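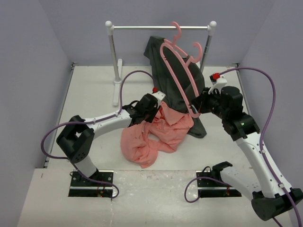
Home care reassessments: revised interval

From Jun 5, 2025, clients of the Silby and Wike home care services will be reassessed every 16 weeks. The change covers 233 people on the personal care list, including those who get help with dressing and laundry. Nursing visits are not affected — these stay on the schedule set by the referring clinic.

Care plans must be signed by the client or a named representative. Unsigned plans lapse at the next review.
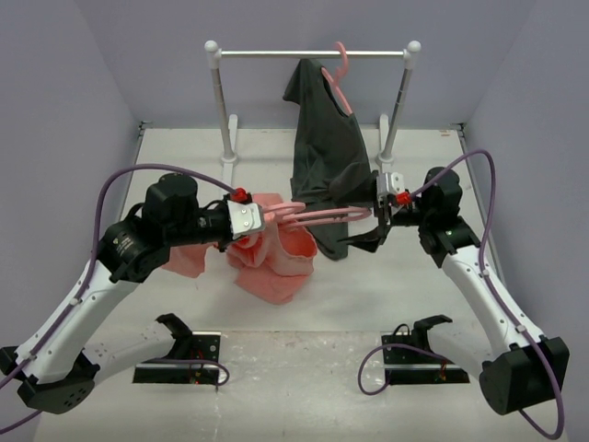 Small garment rack with a pink hanger over the bar.

Requests for an earlier review go to Guilan Dai at the Mulleo office. The next change to the fee table is due in November.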